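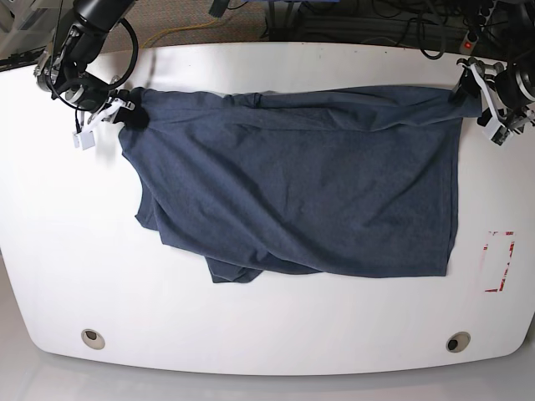 Nelu Dinu asked on Sunday whether a T-shirt has to be smoothed before the first fold or only at the end. Before. A crease folded in stays in.

Home Contents Unit 2 Unit 3 Handouts Print

Handout 3: Folding knit shirts

Use a clear table. Take the shirt by two points on one long edge and pull until that edge is nearly straight. Look for sleeves caught underneath - they make a lump that shows up later in the stack.
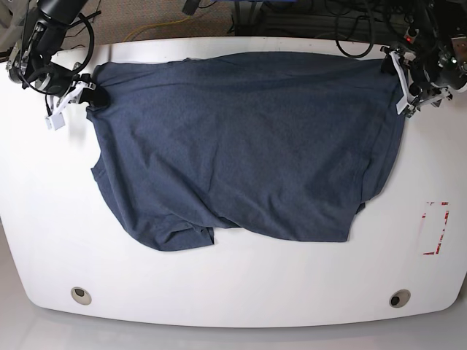 Getting the lumps out

Keep the top edge where it is and work on the loose side. Bunched cloth near a lower corner should be opened out by hand.

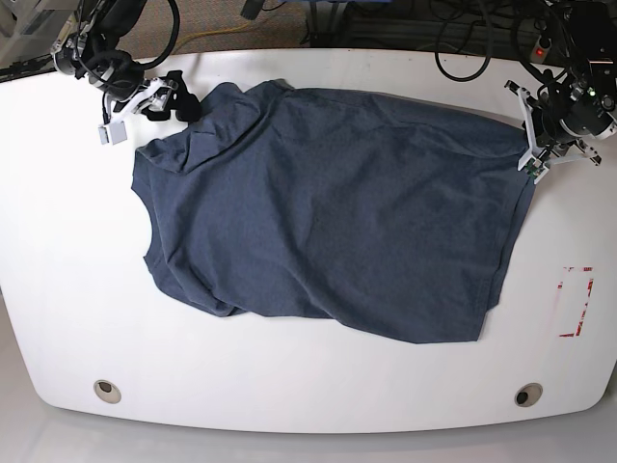
Don't tug hard at one corner, as knits stretch. Smooth from the middle toward the hem, then bring the sleeves in and fold in half.
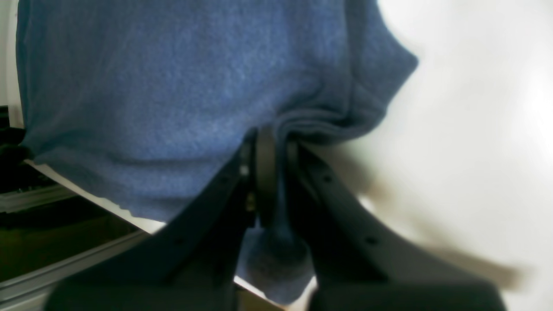 Heathered knits hide small creases, so check them by feel. For next week read pages 42 to 53 and bring one T-shirt, unfolded.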